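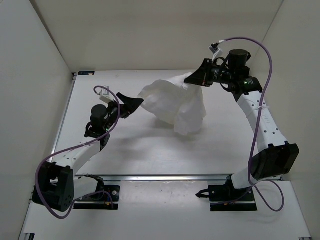

Gas company wants to dig up my side yard. Do I have to let them?

Posted by pipedreamer

A man from Ondorero Gas knocked in December and told me the line along my side yard is old and they're replacing it. He left a door hanger with a smudged phone number and the word "upcoming," which could mean anything. My deed mentions a utility easement but doesn't say how wide it is. Twice last fall I smelled gas near the meter. Both times a tech came, waved a wand at it and told me it was within limits. Whose limits, he didn't say.

Can I refuse? And who pays for the fence and my wife's hydrangeas, which are older than our marriage and better tended?

Aníbal Alvarado

You probably can't refuse if the easement is recorded, but you can be a well-informed nuisance. Go to the county recorder and ask for the easement document itself, since the deed often only points to it. Ours was 3 pages and gave the width on page 2. Look for the word "restore." Mine said the company had to put the surface back "to reasonable condition," and they read that as straw.

Take pictures of everything before the crew shows up: fence, beds, driveway, any cracks. I used my old Lumix and put a tape measure in the shots. They offered me $79 for the fence. I mailed them the pictures and they found $300.

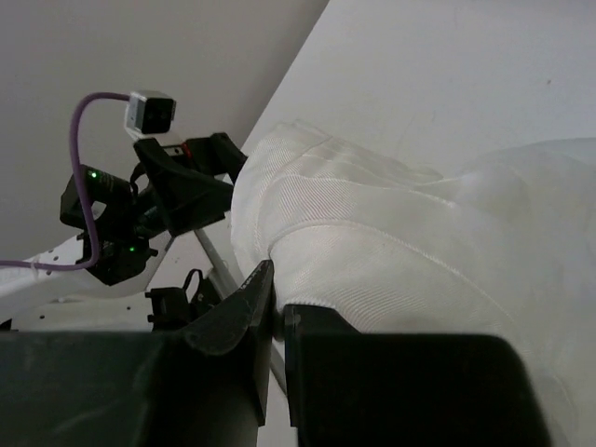

Two black gripper fingers pinching a fold of white fabric.

About the smell: every time you notice it, go outside, then call the emergency number, and get a report number from whoever comes. Your state utility commission takes complaints, and report numbers are what they like to see.

inga_downthestreet

Call before you dig!!! It's the law

Doltik

Inga, he isn't the one digging.

To the original poster, ask for the project manager in writing. The man at the door is usually a contractor and will agree to anything, hydrangeas included. Move those yourself while they're dormant. Ours were "flagged for protection" and then parked on.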